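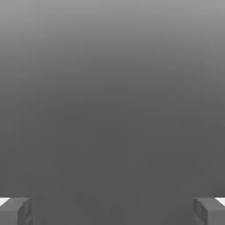

Pomby cell: gripper setup and upkeep

The Pomby cell is a single arm with a two-finger gripper and one wrist camera. It picks molded caps from a tray and sets them into a Binell fixture. We model every change to the cell in simulation first, then make it on the floor. This page belongs to the Stavus shop gallery and covers how the cell is set up in May, after the move to wider fingers. The notes are short and follow the order we do the work in.

Open position
Each session starts with the gripper fully open and nothing between the fingers. Zero is set from here. If the controller reports anything other than open, stop and home the gripper again before going on.

Finger height
Both fingertips should sit level. A low finger touches the tray first and tips the cap. Adjust at the finger mount, two screws per side, and leave the carriage alone.

Finger spacing
The gap is centered on the wrist, with equal travel left and right. When one finger leads the other, the cap gets pushed sideways before it is gripped. Check the center again after tightening, as the mounts creep a little under the wrench.

Camera view
The wrist camera looks out past the fingers. We want the tips low in the view and the middle left clear for the part. With the old fingers the tips sat higher and hid the near row of the tray.

Lighting in the model
Overhead light only. Side lights put a hard shadow next to the inner finger faces, and the part finder took it for an edge. The floor cell now has a hood over the tray for the same reason.

Finger pads
Pads are changed every 2,000 cycles, or sooner if the surface looks polished. Peel the old pad from the wrist end, wipe the finger with alcohol and let it dry. Press the new pad on from the middle outward. Always change both.

First run after new pads
Run 26 caps at half speed. Any that come out of the Binell fixture crooked go back in the tray and get run again. If the same pocket fails twice, the trouble is usually the pocket.

Slides
Clean every 500 cycles with a dry cloth, then one thin coat of grease on each rail. Too much grease collects molding dust and the gripper starts to drag on opening. The Tuncer controller logs this as a slow open, which is easy to mistake for an air problem.

Air line
Shut off and bleed the air before touching the fingers or slides. Look at the line where it bends over the wrist. The last one split there, under the tie, and could only be heard with the compressor off.

Cable tie-down
One loop of slack at the wrist, tied at the forearm bracket. A full turn of the wrist should leave the loop hanging free of the camera.

Torque
Finger mount screws go in dry and are tightened in turns, left then right. Mark each head with paint pen once it is done.

Thursday check
The cell stops for 8 minutes before the late shift. Home the gripper, check height and spacing, wipe the camera window, read the cycle count and write it on the card by the door.

Back to Stavus shop gallery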